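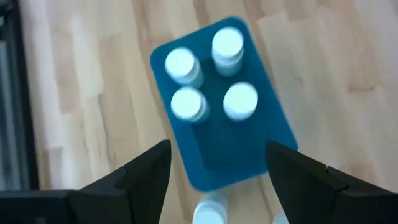

Balteo Sample Packing - Progress Report to Ginent, April

This report covers work under the Balteo grant from the start of the quarter to the end of April. It deals with the packing table, the trays, the bottle sets and the money left in the supplies line. The storage work has its own report and is left out of this one.

Packing

We packed 1756 bottles in the period. All of them went out as standard sets, which is four white bottles to one blue tray, stood upright two by two with the caps on top. The target for the quarter was lower, but Naveo moved two of its collection dates forward and we worked through most of May's list early.

The order of work at the table has settled down. The tray goes in the middle with the recess facing up. The bottles for that set are put on the bare wood near it, and they go into the tray from there. Once four are standing, the set is checked for cap fit and label side and moved to the shelf. Earlier in the year bottles were brought over from the carton one at a time, and sets were sometimes shelved with three.

The most common fault is still spacing. Bottles end up at a slant to each other, or one sits on the edge of the recess and leans. A leaning bottle is fine on the shelf but tips in the van. We now straighten the four before the check, and tipped bottles on arrival at Naveo fell to 39 for the quarter. They were all reusable.

Trays

The first order of 300 trays arrived in full. They have rounded corners and a raised rim, and they wipe down easily. We had asked for a divider insert in the original application. We have not bought it, and the money is still in the supplies line.
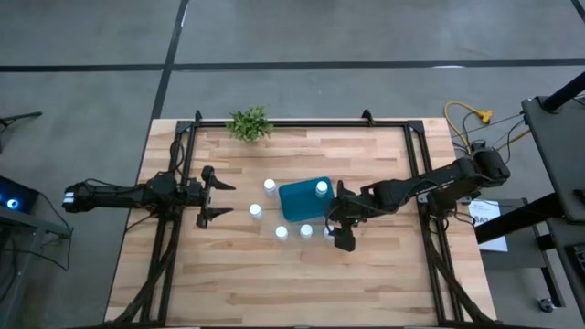
Why do the trays not have dividers if spacing is the main fault?

The divider on offer is made for a narrower bottle. Ours fit in it only when pressed down, and they lift the divider out with them when they are unpacked. A cut-to-size version would use up most of the remaining supplies money, so we would like to see one more quarter of figures before asking you to approve it.

Trays come back from Naveo on Monday with the van. At the last check 212 were on our shelves and the remainder were at Naveo or in transit. We have written to ask that they be sent back stacked, as mixed returns take most of a morning to sort.

The table

The butcher-block top has held up well. It was oiled once in the quarter and has a few dents along the front that do not affect the work. The black tape lines on the concrete floor were redone where they had lifted. We have kept the potted plant at the back of the table after it was asked about at your last visit - it stays outside the working area and is watered away from the bottles.

Cables on the floor near the table are on our list for next quarter. We plan to spend a small part of the maintenance line on covers and hooks.
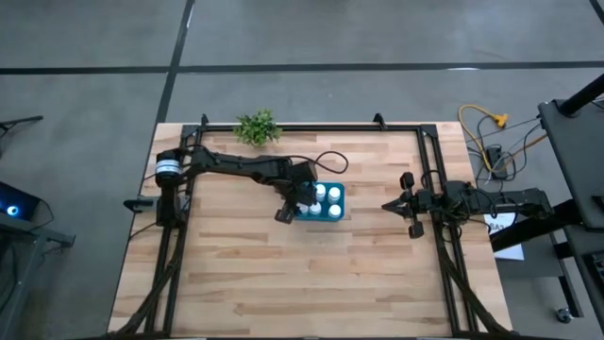 Jankauskaitė
Project Coordinator, Balteo

Spending

Spending is under budget on supplies and on budget for everything else. The underspend is the divider money described earlier. Van costs rose slightly with the two early collections, and Naveo has agreed to pay for one of them. No transfer between lines is requested.

Next quarter

Bottle volumes should be lower, as part of the May list is already done. We will use the time to try a printed sheet under the tray, marked with four circles, as a cheaper guide than the divider. If it cuts down on leaning bottles we will say so in the next report and propose returning the divider money or moving it to tray replacement.

We also need a decision from Ginent on the second tray order. The supplier holds the current price until the end of June and has no other stock in the same blue. A reply by mid-June would leave us enough time to place it.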